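Keeping jewelry in a cookie-type tin -- bad idea?
Posted by lidwood_attic

I've moved into a room with no dresser, so my bits and pieces live in a big round metal tin, red outside and shiny gold inside. It sits on my bed while I get ready and goes under it at night. My watch with the green strap is in there, plus a bead bracelet and a little white jar of cream.
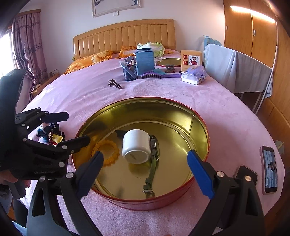 The trouble is everything slides around, and I'm scared the watch will get scratched up. I also can't find anything at 6 in the morning! Do I need a real jewelry box, or can I make this work?

norkmont_nell
Keep the tin! I've had mine for nearly nine years. Cut a circle of felt for the bottom and put the watch in a soft pouch -- an old sock works too, I won't tell. The other thing is to get the makeup out of there. Mine used to be tubes, a hair claw, hair bows and beads all in one heap, and the bracelets always ended up at the very bottom.
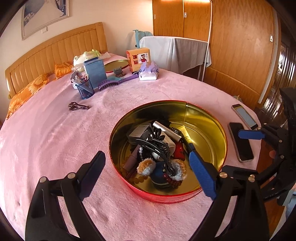 Tubes leak, too. I lost a string of beads to a split hand cream once and the thread never came clean. I bought two small Erka cups for the tubes and stand them on the windowsill, and hair stuff hangs on a hook by the door.

andreadis88
just get a box

lidwood_attic
Thanks, both! Felt it is. I have an old scarf I can cut up, so I'll try that tonight and look for some cups in July when I get paid.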